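Wundbridge Community Help
Teaching and Teleoperation > Data quality

Wrist view is mostly blur and plastic when demonstrating a bin liner task. Keep or discard?

bradthorpe_cell
Posted November 25, 2020

I am recording remote-control demonstrations of a wastebasket liner task on a two-armed robot with multi-fingered hands. The operator wears gloves that drive the fingers and watches the head view. There is one camera at the head and one at each wrist. The operator takes hold of the liner, lifts it clear of the bin and carries it to a drop point. Fitting a new liner will be a separate task and is not part of this set.

So far we have 305 episodes. The head view is usable in almost all of them. The wrist views are the problem. As soon as the plastic is between the wrist camera and the room, there is very little left to localize against, and if the arm is moving at the same time, the floor smears as well.
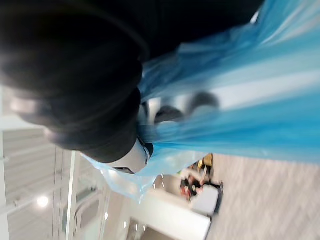

Wrist camera, blue plastic in the grip

The contact point can still be made out at the small white part near the lower tip of the hand. Everything past the plastic is soft. My current filter scores each frame for sharpness and drops the whole episode if the score stays low too long. With the default threshold it wants to throw out more than half the set, and it prefers to throw out the episodes where the operator moved at a natural speed.

It also flags stretches with no plastic in view at all, such as the one below, where the fingers hang over the carpet and dark ribbed fabric takes up most of the top of the view.

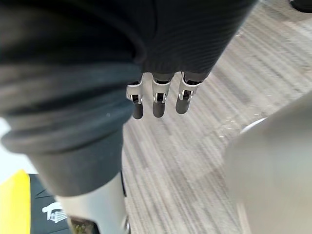
Wundbridge Community Help – Teaching and Teleoperation Group

Three fingertips are readable there and the carpet is streaks. I would call that frame fine for finger pose and useless for position, but the filter has a single score and cannot say that.

What I need to know:
Is it normal to keep wrist frames in this state for imitation training?
If not, should I slow the operator down, or change the filter?
Would it be better to teach the grasp by hand guiding, with the arm in free mode, and use remote control only for the carry?

Recording is at a fixed rate, all three cameras plus joint positions and glove commands. We are using the Escobedo recorder with its stock export.

gareren_tools

Keep them. The policy will see the same blur when it runs, so it should see it in training. Just turn the filter off.

liner_and_lens

The answer above is right about blur and wrong about turning the filter off. You want to separate two things that a sharpness score mixes together.

Blur from arm motion, or plastic over the lens side, is part of the task. It will be there at run time if the run-time speed matches the demonstration speed. Leave it in.

Dropped frames, stale frames and frames whose timestamp does not match the joint log are recording faults. They can look perfectly sharp. Your filter passes those and removes the good ones.

Replace the sharpness test with these checks:

Compare each wrist timestamp to the nearest joint sample. Reject the episode if the gap exceeds 2 frame periods at any point between first contact and release.

Look for repeated identical frames while the joints are moving. More than 4 in a row is a stall.

Run the sharpness score only while the arm is close to still, just before the grasp. If the wrist view is soft at that point, the lens is dirty or the exposure is too long, and that is worth fixing.

On exposure: blur that strong on the floor suggests the wrist cameras are on automatic exposure. Fix the shutter at a shorter time and accept more noise. Do the same for the run-time configuration, or you will have trained on one picture and be testing on another.

On hand guiding: I would avoid it for this task. Someone's arm and sleeve end up in the head view, and the policy will see neither at run time. It also leaves you with no glove commands for the grasp, only measured joint positions. With thin plastic the difference matters, as the fingers are commanded to close further than they can go, and that extra closing is what makes the grip force.

Can you post a head view with the bin in it? Where the hands sit at the start has some bearing on how much the wrist cameras can see on approach.

bradthorpe_cell

Shutter was on automatic on both wrists, yes. I will lock it. Head view below. The bin is in front of the gap between the left armchair and the side table, and both hands are in the lower part of the view.
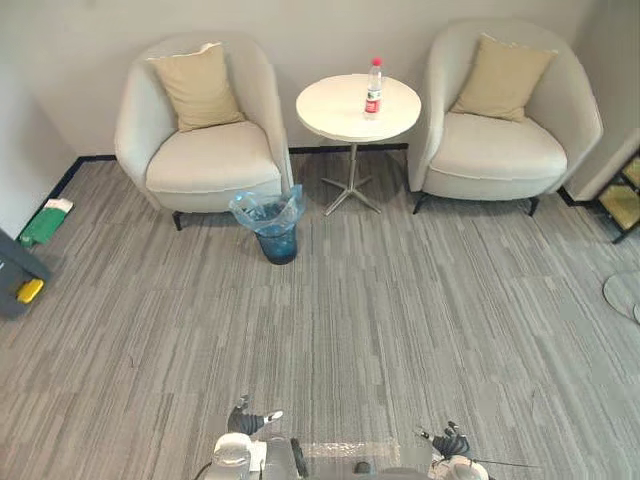 Posted in: Teaching and Teleoperation Group, Wundbridge

The edge of the liner is folded over the rim and stands out from it, so there is something to pinch without reaching into the bin. The operators have been told to take the side nearest the robot. I have not been varying the bin position much.

liner_and_lens

Vary it. With the chairs and the table always in the same relation to the bin, the policy can learn the furniture and ignore the bin. Move the bin between episodes, including to the other side of the table and away from the chairs, and turn the robot a little at the start.

The near side of the rim is a reasonable choice. Ask for a short pause above it before the fingers close. That gives you still wrist frames before contact, and you can run the sharpness check on exactly that stretch. Do not ask for a pause after the grasp, or you will get a policy that stops with the bag half out.

bradthorpe_cell

Re-ran the set with the timestamp and stall checks in place of sharpness. Most of the rejected episodes came back. The ones that stayed out share a stall on the left wrist stream, some 542 frames in total, all from the same recording machine. I am swapping the cable first. New episodes will use the fixed shutter and the pause before closing.

gareren_tools

If the cable doesn't fix it, check whether both wrist cameras are on the same USB controller. We had that in May.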